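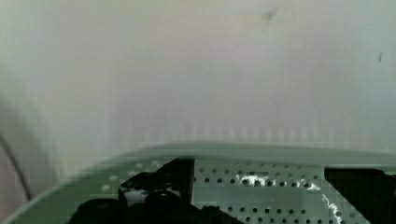 Vista da câmara de punho: peça verde perfurada, elementos pretos da garra e superfície clara a curta distância.

Critério para excluir fotogramas pouco informativos em demonstrações com câmara de punho

Publicado por Ifor Rosser
Fórum Clerton – Manipulação e aprendizagem por imitação

Exmos. Senhores,

No âmbito do projeto Prandia, dispomos de um conjunto de 134 demonstrações teleoperadas de manipulação de utensílios de cozinha sobre mesa. A política é treinada por clonagem comportamental, com previsão de blocos de 10 ações, e recebe como entrada a imagem da câmara de punho e o estado das articulações. Não utilizamos câmara externa.

Uma parte dos fotogramas apresenta-se como o do início desta publicação: uma superfície clara e desfocada ocupa quase toda a zona superior, sem contornos que permitam situar o punho em relação à mesa. Aplicámos um filtro baseado na variância do laplaciano, calculada sobre a imagem inteira, e retirámos os fotogramas abaixo do limiar. A perda de validação desceu. Nos ensaios com o robô, porém, o comportamento piorou na fase de aproximação, com paragens que a política treinada com os dados completos não apresentava.

Solicitamos, por isso, esclarecimento sobre dois pontos:

É metodologicamente aceitável excluir fotogramas isolados do interior de uma demonstração, ou deve excluir-se a demonstração completa?

Existe um critério preferível à nitidez global, quando parte da garra está sempre visível e os reflexos no plástico elevam artificialmente a medida?

Com os melhores cumprimentos.

Laboratório Zamudio
Resposta aceite pelo autor

Exmo. Senhor,

Relativamente ao primeiro ponto, a exclusão de fotogramas isolados não é recomendável numa política que prevê blocos de ações. Se o conjunto for reindexado após o filtro, o bloco associado a um fotograma passa a saltar sobre o intervalo retirado, e a rede aprende deslocamentos maiores do que os executados pelo operador. Convém verificar este aspeto antes de qualquer outro. Caso o carregador de dados trate os índices como contíguos, as paragens que descreve podem ter aí a sua origem, embora não o possamos afirmar sem ver o código.

O procedimento que seguimos é o seguinte. Conservam-se todos os fotogramas e todas as ações na ordem original. Aos fotogramas pouco informativos atribui-se um peso reduzido na função de perda, sem os eliminar. O estado das articulações mantém-se como entrada e, sempre que possível, acrescenta-se um histórico curto de imagens, de modo que a política disponha da última vista útil.

Quanto à descida da perda de validação, importa saber se o filtro foi igualmente aplicado ao conjunto de validação. Em caso afirmativo, os dois valores não são comparáveis: retiraram-se os casos difíceis do próprio exame.

Sobre o segundo ponto, a medida global é inadequada. Na vista seguinte há uma zona de furos com forte contraste e há também reflexos nos dedos da garra. Ambos contribuem para a variância, mas só a primeira informa sobre o objeto. 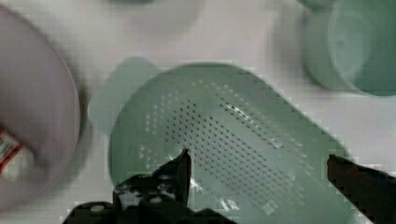 Escorredor verde sobre a mesa branca, com os dois dedos pretos da garra afastados.

Sugerimos uma máscara fixa para a região dos dedos, definida por abertura da garra, e o cálculo da medida apenas no restante. Os píxeis saturados devem ser excluídos antes do cálculo. Na primeira imagem, a peça perfurada ainda daria um valor elevado no terço inferior, pelo que aconselhamos dividir a imagem em blocos e usar a mediana – uma média voltaria a ser dominada por essa zona.

Para a calibração do limiar, anotámos manualmente 1.000 fotogramas como utilizáveis ou não utilizáveis, com 2 anotadores independentes. Os desacordos concentraram-se nas vistas muito próximas. Optámos por deixá-los com peso intermédio.

Miltex – Apoio Técnico

Recomenda-se a instalação de uma segunda câmara, externa e fixa. Resolve a questão.

Ifor Rosser

Agradecemos ambas as contribuições.

Confirma-se que o carregador reindexava as sequências após o filtro e que este fora também aplicado à validação. Repusemos os dados completos e adotámos a ponderação na perda, com o cálculo por blocos e a máscara da garra. As paragens na aproximação deixaram de ocorrer nos ensaios realizados até agora. Estes são ainda em número insuficiente para publicar uma taxa de sucesso, e a comparação com a política original, sem qualquer filtro, está prevista para fevereiro.

Quanto à câmara externa, a sugestão fica registada, mas o protocolo do projeto Prandia limita a entrada visual ao punho. A alteração implicaria recolher de novo as 134 demonstrações.

Subsiste uma dúvida, que colocaremos em publicação separada: a máscara por abertura da garra pressupõe dedos sem objeto, e não sabemos ainda como tratar os fotogramas em que o utensílio já se encontra preso.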